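Workshop Tips: Comparing Grippers for Small Tabletop Arms
Barkotico Resource Pages – Home Workshop Section

Members who are choosing between gripper designs are advised to test each one under the same conditions. The notes below were compiled by Roswitha Riedl from trials of the Ultik two-finger gripper and the Auer soft-pad gripper.

Choosing a test object
Empty plastic drink bottles are recommended. They are light, they roll, and a clear wall is difficult for many cameras to find. Use bottles of the same type throughout, and do not replace them partway through a comparison.

Preparing the table
Mark the base position with tape before the first run. Place the box within easy reach of the arm and secure it underneath. Cables should have enough slack for a full turn of the wrist.

Running the comparison
Complete 30 attempts per gripper. Begin with the bottle on its side and the fingers closing across the neck, then repeat with the fingers closing across the body. Record slips and missed grasps separately – they usually have different causes. Servo speed should remain the same for both grippers. The Tevach controller was set to 2000 for all trials.

Care between sessions
Wipe finger pads with a dry cloth. Check the screws at the wrist after each set, and allow the servos to cool before changing grippers.

Corrections may be sent to the section editor under reference 2673.

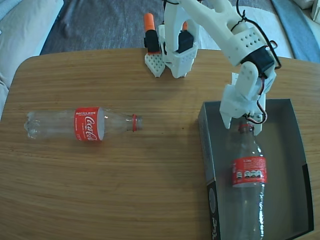

Prakash Naidu: Our soft pads did well on the body of the bottle but kept sliding off the cap. A strip of rubber on each finger helped, although we had to recalibrate the closing position afterward. Were the Auer pads tested new or already worn?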